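# Weerakoon hand gripper

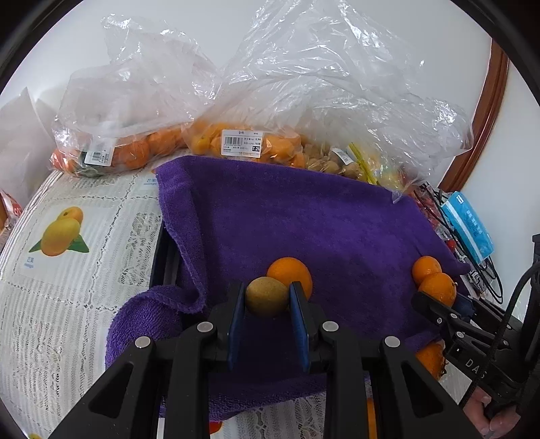
*A hand gripper closing on a small green fruit over a purple towel. A second gripper is held at right.*

The **Weerakoon hand gripper** is a two-finger gripping tool carried and worked by a person, used to record grasping motions that a robot arm can later learn from. It was developed at the Rindwood workshop in Tosside and is known there as the **Gunik**. Much of its appeal lies in how easy it is to keep running: nearly everything that wears out can be swapped at the bench in a few minutes!

## Construction

Two parallel fingers ride on a black linkage, with round silver screw caps at the joints. Dark blue rubber pads line the fingers. The pads do the delicate work, and they are soft enough to hold a lime or a small orange without bruising the skin. Grippers are often used as a pair, one in each hand.

## Setup

A new unit is opened and closed 20 times by hand before anything is connected. The fingers should travel smoothly and meet flat along the whole length of the pads. If one side lands first, the joint screws on that side are backed off, the fingers are squeezed shut, and the screws are tightened again with the fingers still closed.

The closed position is then stored as zero. Gap readings should return to within 2 mm of it after every grasp.

Fruit makes a wonderful test load. It is round, cheap, a little uneven, and quick to show a grip that is too hard. A towel laid under the fruit keeps it from rolling away and gives the fingertips something forgiving to touch.

## Care

* Wipe the pads with a damp cloth after handling citrus. Peel oil makes rubber slick.
* Check the joint screws every 8 hours of use.
* Replace both pads together at 800 grasps, or sooner if an edge lifts.

## Common repairs

A gripper that closes but lets go early usually has a glazed pad. Light sanding brings back the grip for a while. Side play in one finger points to a worn bushing, a fault found mostly in units built before the April revision.

## See also

* Parallel gripper
* Teaching by demonstration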